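3 min read

We use cookies to improve your experience. Accept / Manage settings

Ferkelley gripper pair back at work after pad swap

The two hand-held grippers used on the bedding and knitwear job at Prerngate are running again after a stop of 5 days, the shop said in January. One had worn finger pads. The other would not close all the way.

Seo-ah Shim, who looks after both units, said the closing fault came down to a pivot that had picked up lint. Wool, mostly. It packs in behind the cap and you don't see it until the jaw starts dragging.

"I had it apart twice before I found it," Shim said. "First time I cleaned everything except the one spot that mattered."

The pads were a simpler fix. Ridges had gone smooth at the tips, so thin sheets slid out but heavy knits still held, which is why it took a while for anyone to complain. New pads came from Drirkau, a set of four, and went on in 15 minutes. Getting the old adhesive off took most of a morning.

After that, jaw travel. Shim sets it with the unit upright on the bench, opens and closes it by hand, then checks that both fingers meet in the middle. If one side gets there early she backs off the link screw a quarter turn and goes again. Then the lens gets wiped - dry cloth only, the last spray cleaner left a haze - and the unit is restarted so it finds its zero.

The shop log shows 126 open-and-close cycles on the bench before the pair was cleared. Fabric work comes after, on a made bed, with a sweater or something else thick. Both grippers have to be checked together becuase they share the job, one holding while the other folds.
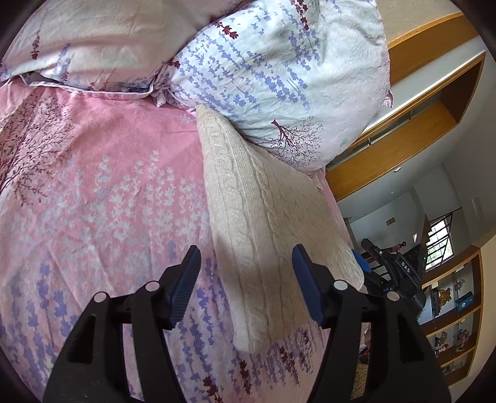 Shim wants the pivots brushed out at the end of every shift from now on, and a spare set of pads kept in the drawer. Order is already in. The same checklist goes to the Hầu site next, where 3 more units are are due for service.

No word yet on whether Prerngate will switch to a sealed pivot. Shim said she has asked for a price.

Comments (3)

padlock_jim
Same lint thing on ours. A stiff toothbrush works, don't use compressed air, it just drives it in deeper.

M. in the back shop
what did she use on the adhesive? ours comes off in crumbs

tessa_r
Quarter turn is a lot on the newer ones fyi. Go an eighth.

Get the Ferkelley bench notes in your inbox. Sign up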